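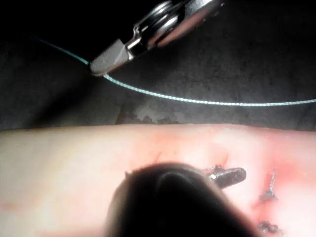
The second edition of our rules for suturing practice with the robot is in force from 2024-12-18, and it replaces all the older sheets that hang in the Kirnarska lab. Most of the changes concern the handling of thread, where every group had its own custom until now. The main one is that the thread must be held by the flat tip of the jaws and never by the part near the pivot. The teal thread here is held in the correct manner, at the tip, with a gentle sag and well above the pink pad. A thread pulled straight like a wire is a reason to pause the run. It does not matter if the knots already placed look good.

Rule 5: Knots stay where they are
Finished knots are not cut or tidied before the pad is graded. In the past some operators trimmed the ends to make a cleaner row, and then the graders in the Jameck group could not judge how the knot was made. Please leave also the ugly ones. If a knot is wrong, write this in the run sheet and place the next one beside it.

Rule 6: What the wrist camera must show
Before each run the operator checks the view from both wrist cameras. An instrument may cover a part of the view, even a large part, but the place where the needle will enter must be visible in at least one of them. When both views are blocked, we stop and move the arm by hand control. Tien-fu Chien asked that this check is done aloud, so the second person can hear it and object. We tried this since February and it costs very little time.

A close view with a dark rounded shape in front and shiny metal next to it is difficult to read, also for people with experience. In such a case the operator says "not clear" and waits for the second person. It is allowed to say it many times in one session.

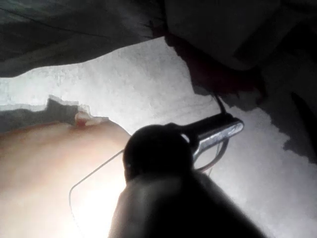
Rule 7: Run sheets and names of files
Each run sheet carries the pad number, the thread type and the initials of both persons. Folders are named after the project — Fung or Pukus, no other names — followed by the run number. Run 3322 was saved under two different names last month, and we needed a full afternoon to find which one was right.

The complete text has 13 rules and is in the shared folder. Comments are welcome until the end of February, by e-mail or on the paper copy beside the door.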